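Thread: a small book that stayed with me all summer — "The Kitchen at Plandby" by Caoimhe Keane 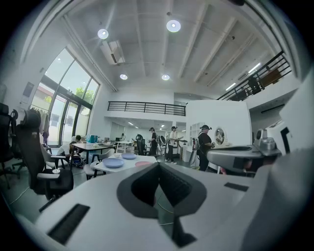

I bought it in July for the train and I finished it in two days. It has only 200 pages, but I had to stop many times to look out of the window.

Keane writes about the year after her mother died, when she went back to Plandby to empty the house. She planned to stay two weeks. She stayed 11 months.

There is very little drama in it. She cleans a cupboard, she finds a letter, she makes soup badly. I come from a family where we do not speak about the dead, so for me these pages were almost too much.

My favorite chapter is the one with the neighbor, Mr. Mollel, who comes every evening to ask if the heating works. It takes her until winter to understand that he is lonely too.

I did not like everything. The part about her divorce is short and a little cold, as if she wrote it for a lawyer. And the chapter titles are all names of vegetables, I still don't know why.

My friend Indira Kartha read it after me and she disagrees about the divorce part. She says it is the bravest part of the book — we argued about it through a whole dinner.

One line I copied in my notebook: "I was waiting for the house to forgive me, and the house was waiting for somebody to open a window."

After I read this I called my sister. We had not talked since Easter. It was a clumsy call, but we made a second one the next week.

If you lost somebody recently, maybe wait a little with chapter 2. The hospital is described very exactly.

I am starting her first book, "Hemano," tonight. If you have read it, please don't tell me the end.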